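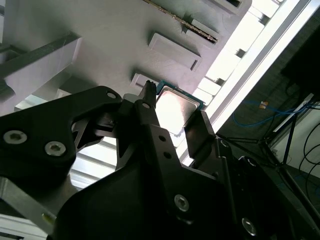

Does a processor have to come out before a PC is passed on? Only if the board is going one way and the chip another, and for most of our machines that hasn't been decided.

Minutes, Zesatthorpe Computer Reuse Group, 2019-04-06

1. March minutes. Agreed, though Wulan Tjoa wished it noted that "good progress" was the chair's wording and not hers.

2. Stock. The list gives 242 desktops received and 183 checked. Amirul Setiawan asked what "checked" meant. It seems to mean opened and looked at. Several members doubted that this deserved a column of its own. List to be redone with "opened" and "tested" kept apart.

3. Processors. Wulan asked how the loose ones were being stored. Answer: in a drawer. She did not think much of this. Trays to be priced before the next meeting. Chips going back into a board are to be matched to the socket first, whatever the sticker on the case claims.

4. Power supplies. Dredier has offered to take any unit with an 80 badge on its label. The meeting was unsure what the badge proves about a supply that has sat in a cupboard for years. No unit to be opened up by members under any circumstances. 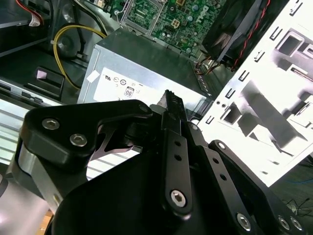
Amirul Setiawan said he would sooner see every supply tested under load than sorted by its label, and asked who had agreed terms with Dredier in the first place. The chair said terms had been "discussed". No paperwork was produced.

5. Money. The grant of 2,000 is still expected. It was still expected in March.

6. Any other business. Move to the Agbenyega unit put off again. Wulan to ask for the lease in writing.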